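Print this page | E-mail to a friend
1 min read

Recording limits for student gripper project

Posted Aug 7, 2018 by Kidine

Our robotics club records hand-held gripper demonstrations for the Skalix challenge. Of 87 takes, 30 fail on import – the log only says "track lost". Settings are default.

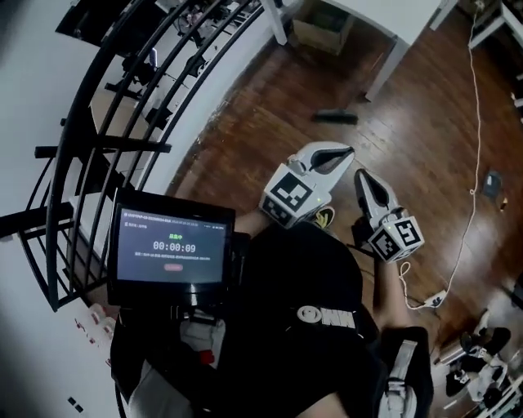 Does a failed take have to be deleted before the next import?
Leave it in the folder and set its status to "skip".

Lonura
Check the frame rate. Ours dropped after 15 minutes.

Villanueva
Recalibrate both grippers, then re-import. Fast wrist turns blur the markers – slow down.

Skalix92
same here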